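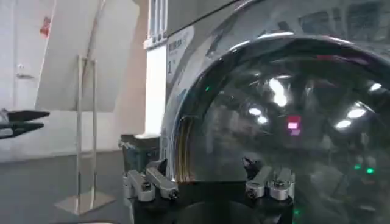 What should be used to clean dark glass and chrome trim on shared equipment?
A soft microfiber cloth and a weak solution of dish soap in lukewarm water are sufficient for routine cleaning.

Home Facilities Equipment Care Guides Contact

Dillstead Facilities Office
Guide 13: Care of Domed Glass and Chrome Rims

This guide applies to all machines with a curved glass front at the Dillstead and Protcombe buildings. Glossy dark glass shows fingerprints and streaks readily and should be cleaned at the end of each working day.

Preparation

Switch off the machine and allow the glass to cool. Mix 2 drops of dish soap into 400 milliliters of lukewarm water. Have a second cloth ready for drying. Do not use scouring pads, bleach or ammonia sprays.

Cleaning the glass

Dampen the first cloth and wring it out well. Begin at the top of the dome and work down in overlapping strokes. Dry the surface at once with the second cloth, then check it from the side – streaks that are hidden from the front often show at an angle.

Cleaning the rim and clamps

Wipe the chrome along its curve, using a folded edge of the cloth where it meets the glass. Where clamps press against the rim, clean between them with a dry cotton swab. Bolts must not be loosened for cleaning. Labels may be dusted with a dry cloth only.

Vents and body panels

Brush vent slots with a dry, soft brush. Painted panels may be wiped with the same solution – the cloth should never drip.

Report chips, scratches or a loose rim to the Trurnow service desk before the machine is used again.

Last updated: October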